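Stilard household waste diary -- data card

Version 6. Last touched September 3, 2024. Read this before opening the spreadsheets please, most of the questions we get are answered in it.

What it is

A diary of what 44 households in Stilard put in their bins, kept for 8 weeks starting in February. One line per thing thrown away. Soft plastics are the main interest, but people wrote down everything, so there is food, card, glass, broken toys, the lot.

Started as a street project. The Jevon sorting depot wanted to know why so much film was turning up in the paper stream, and we wanted to know what the council leaflet was getting wrong. Two aims, one diary. It shows in places.

Files

entries -- the main table, one row per item
households -- one row per household, size and type of home only
codes -- list of material codes, see below
notes -- free text, as written, spelling not fixed
old -- version 5 tables, kept so earlier sums can be checked. Don't use for anything new.

All comma separated, dates are day first. Open them with the text import option or your spreadsheet will turn some of the codes into dates. It has happened to us twice.

Columns in entries

house -- household code, letters only
week -- week of the diary, not the calendar
item -- what the person called it
material -- our code, added afterwards
bin -- where it went: general, paper, mixed, food, shop take-back, other
clean -- yes / no / blank
weight -- grams, from the kitchen scales we lent out. Blank if too light to register
coder -- A or B

Blank in "clean" means the person didn't say. Do NOT read it as no. The first summary did this and made everybody look filthy.

Material codes, plastics only

F1 -- clear film and clear bags
F2 -- printed film, crisp packets, bread bags
F3 -- bubble wrap and padded stuff
R1 -- bottles
R2 -- pots, tubs and trays
X -- anything plastic we couldn't place

F1 is the biggest group and the messiest. Thin clear bags, big sheets off deliveries, freezer bags, the wrap round a mattress. Coders argued over it more than anything else.
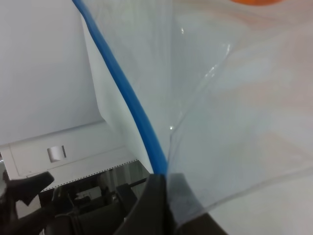
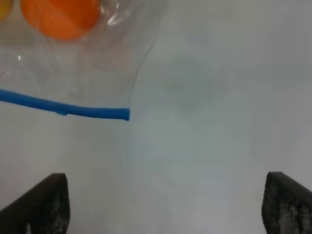
Clear plastic, F1 in our codes.

Rule we settled on: code the film by itself, and anything thrown away inside it gets its own row. So a bag with stale rolls in is two rows, F1 and food. Version 5 and earlier had them as one row under whichever was heavier, and that hid nearly all the film. If your totals dont match the old ones that is why.

Labels and tape stuck to film are ignored. Compostable bags go under C1 not F1 -- only where the person said so, you can't tell from a weight.

How it was collected

Paper sheet on the fridge, pen on a string. Sheets picked up once a week and typed up at the Cullinane hall. A few households used their phones and sent a list. Every sheet was typed once and then checked against the paper by somebody else. Coding was done by two people, split by household. They both did the same 500 rows first to see how far apart they were. Mostly fine on bottles and card, poor on F1 against F2, hopeless on X.

Known problems

- Weeks with a bank holiday or half term are thin. People went away.
- One household moved out part way. Left in, marked in the households table.
- Scales were cheap. Single bags hardly ever register, so film by weight is too low. Count rows instead.
- Flats are under-represented. The two blocks on Emska Road have shared bins and most people there said no.
- "Tub" means at least three different things depending on the house.
- People behave better when they are writing it down. Nothing we can do abuot that.

What you can use it for

Teaching, local planning, your own curiosity. Fine for comparing one kind of packaging with another inside this set. Not fine for saying what the whole county throws away, and please don't scale it up per head and put it in a grant bid.

Privacy

No names, no addresses, no ages. Medicine packaging was taken out of the notes and lumped under one code. If you think you recognise a house from the notes column, leave it be and tell us, we'll trim the row.

Changes

6 -- film and contents split into seperate rows, C1 added, clean column blanks restored
5 -- weights redone in grams throughout
4 and before -- lost, mostly. Don't ask

Still to do

Recode X. Tidy the shop take-back rows -- some people put the shop name, some put "took back", some put a tick. Scan the remaining paper sheets before the damp gets to them.

Corrections to the project inbox, put the house code and week in the subject line.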